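Wrist cable routing on the sorting cell — redo it or leave it?
9 replies · 883 views · 2 shares

plelex_tech
We have a small pick-and-drop cell at Juvatbridge, one arm over a white table, bottles and film into a bin. In May the gripper started dropping off the bus in the middle of a move. It comes back by itself after a second or two. The vendor wants us to swap the whole gripper. I'm not convinced. Has anyone had this and found it was only the cable?

oldgrease
Could be the cable. Could be the connector, the ground, the firmware, or the person who last tightened the collar. "Drops off the bus" tells me very little. Does the indicator go out when it happens or does it stay lit?

plelex_tech
Stays blue as far as the night shift can tell. I haven't caught it myself.

oldgrease
Then you don't know. Get somebody to stand there and watch it.

Hanneke H.
If the light stays on you still have power and you're losing comms. I look after the sister cell, same arm and same fingers, and I wouldn't buy a gripper on what you've told us so far. Look at where the cable comes down over the collar.
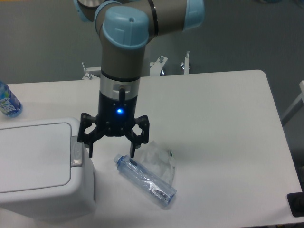
Hanneke Hendriks

The cable runs down the front of the metal collar and straight into the gripper body. Every wrist turn works that last bit. I put a softer loop in mine and reseated the plug, and I've had 300 hours without a dropout. I'm not calling that proof — the old cable sometimes went that long too.

salehi_bench
So you changed two things at once and can't say which one did it, or if either did. I've heard this loop advice for years and I have yet to see anyone put the old routing back to check.

Hanneke H.
Fair. I'm not putting it back on a cell that has to run, though.

salehi_bench
Your choice, but then don't sell it as a fix. A loop on the wrist is also one more thing to snag on the bin lid when the arm comes in low.

oldgrease
Agree on the snag. Plelex, park the arm, power on, open the fingers, then flex the cable by hand near the plug with the log running. Keep your other hand out from between the fingers. If it drops, you have your answer for the price of a cable. If it doesn't, try the far end before you believe the vendor.

plelex_tech
Will do that at the 6 a.m. changeover. Preltisbridge quoted nine weeks on a gripper anyway, so I've got time to be wrong.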